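Handheld gripper collection: what do your house rules say?
Board: Data collection and teleop – Good practice

naluvard_ops wrote:
We are rewriting the floor rules for our handheld gripper sessions and I would like to see what other sites do before I send ours round. The current sheet dates from last June, when we had two stations. It is a page and a half and most of it is about charging.

The draft so far:
1. Marker cubes are wiped and checked at the start of every session. Any scuff across a black square means the cube comes off and gets swapped.
2. Calibration is repeated after any drop, whatever the height.
3. Cables are routed before the headset goes on.
4. An episode with a tracking loss is flagged by the operator at the time. It is not left for review to find.
5. Only task objects on the working table.
6. Break after every 100 episodes or when the operator asks, whichever comes first.

Rule 5 is the one I get complaints about. Rule 6 I expect to be argued with here.

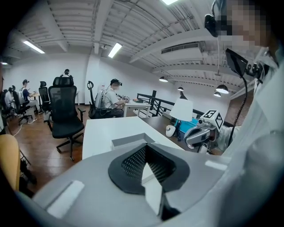
Spacing is the part I have no rule for at all. We had a figure in the old sheet, two metres between stations, but it was written for people standing up and it took no account of where the chairs go. Once you have several operators seated at desks in one room, with headsets on and units on their backs, the chair takes up more floor than the person does. A tall mesh chair on castors with no one in it is still an obstacle to somebody in a headset, and so is any cable across the floorboards. I am tempted to write that spare chairs go back against a wall before the first recording. Does anybody have wording for this that people follow?

Posted March 1, 2021

---

riis_bench wrote:
Ours says "one chair per operator, none in the walkway". It works when the shift lead checks it and doesn't when they don't.

On rule 2, do you mean a full calibration? That takes us long enough that people would stop reporting drops. We do a quick check against a fixed target first and only recalibrate if it is out. I would rather have an honest drop log than a strict rule.

---

naluvard_ops wrote:
Full, yes. But I take the point about the log. How far out does it have to be before you redo it?

---

riis_bench wrote:
We set it per task. Pick and place into a big tub gets more slack than folding or anything with a lid. I can send the sheet, it's two columns.

---

Ingvar Fogh wrote:
I disagree with rule 5 as written and I have said so at Terkport as well. If every recording is made on a bare table then the policy learns bare tables. We went through 2,000 episodes from one station and the background was so tidy that the set was close to useless anywhere else. We kept 800 and recorded the rest again with ordinary stuff left out.

I would replace it with: "Nothing within arm's reach that can be knocked, spilt or caught by a cable. Beyond that, leave the room as it is, and change it between batches."

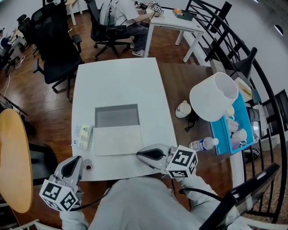
Two-handed station at a white table, with the boxed item set out and the side table left full.

Note where the clutter is in a setup like that. The crate, the bucket and the cups are on the wooden table to the side. What is on the white table is the flat box with the grey lid and a couple of small things. My only quibble is with the small things. If the printed card or package is part of the task then write it in the task sheet. If it isn't, it should go over with the rest, and the same for the little round dark object near the corner. Somebody labelling later has to decide whether they matter, and two labellers will decide differently.

---

prirk_tech wrote:
Agree with Ingvar on clutter, not on liquids. At Prirkholm the rule is no drinks on any table that a gripper can reach, and a bottle on its side counts as a drink even with the cap on. It goes on the floor under the desk or in the kitchen.

---

Ingvar Fogh wrote:
A closed bottle is a perfectly normal household object and I want it in the data. Empty it first if you are worried.

---

prirk_tech wrote:
Then it is a prop and it should be in the props box with a sticker on it. My problem is the one that belongs to the operator.

---

naluvard_ops wrote:
That distinction helps. I will put "props" and "personal items" as separate lines. Personal items off all tables, props anywhere the task sheet allows.

---

mezz_floor wrote:
Question about stairs, as none of the drafts I have seen mention them. Our room has an open stairwell with a railing, and I won't sign off a headset station beside it if the operator has to stand or turn round. Seated and facing away from the opening is all right. Standing, no, even with the railing there. The headset narrows what you can see to the sides and below, and people step back when a take goes wrong.

Also, anything tall or loose on a table next to the railing gets moved in. There is a floor below and people walk on it.

---

riis_bench wrote:
Is that a written rule or just you?

---

mezz_floor wrote:
Written. Section 4 of ours: "No standing work within two chair lengths of an open edge." Chair lengths because no one carries a tape measure.

---

naluvard_ops wrote:
I am going to use that for spacing in general. Two chair lengths, chair pushed fully back. Thank you.

Anything on rule 6?

---

prirk_tech wrote:
A count is the wrong measure. One hundred episodes of putting a cup in a tub is nothing. One hundred of a two-handed box with a folding lid and your wrists will know about it. We go by time, 40 minutes on and ten off, and the headset comes off during the ten.

---

Ingvar Fogh wrote:
Time, yes. I looked at one month of ours, 1,993 episodes, and the flagged ones bunched up at the end of long sittings whatever the task was. The count didn't predict anything.

---

riis_bench wrote:
We tried time and people rushed the last few to finish a batch. Now we let them finish the batch and keep the batches small. I think both can be made to work, but don't print a target next to the clock.

---

naluvard_ops wrote:
All right. Revised lines:

2. After any drop, quick check against the fixed target. Recalibrate if outside the limit for the task. Log the drop either way.
5a. Personal items off all tables.
5b. Props as listed on the task sheet. Nothing in arm's reach that can be knocked, spilt or caught by a cable. Surroundings changed between batches.
6. Ten minutes off after 40, headset off. Batches sized to fit.
7. Two chair lengths between stations, chair pushed back. Same distance from an open edge for any standing work. Spare chairs to the wall.

Rules 1, 3 and 4 stay as they are. I still want to know what people do about floor cables. Taping them down is fine until a station moves, and ours move most weeks.

---

mezz_floor wrote:
Rubber cable covers, the heavy sort. They lift with the station and you don't have tape marks on the wood. Make it part of the move checklist, or they get left behind.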